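Tultmont to Change Carton Sizes in January

TULTMONT — Packaging supplier Stisine will drop six carton sizes from its catalog in January and move all standard orders to a 900-millimeter pallet layer.

The change affects 31 wholesale accounts. Orders under 3,000 units will ship from existing stock until it runs out.
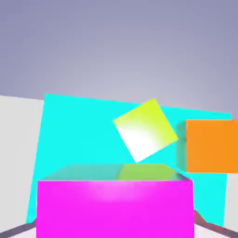

A magenta box in front of a cyan panel, computer rendering.

Board grade and closure type stay the same, operations manager Manouchehr Kiani said. Customers using the Erkari label format must submit new print files before their first order in the revised sizes.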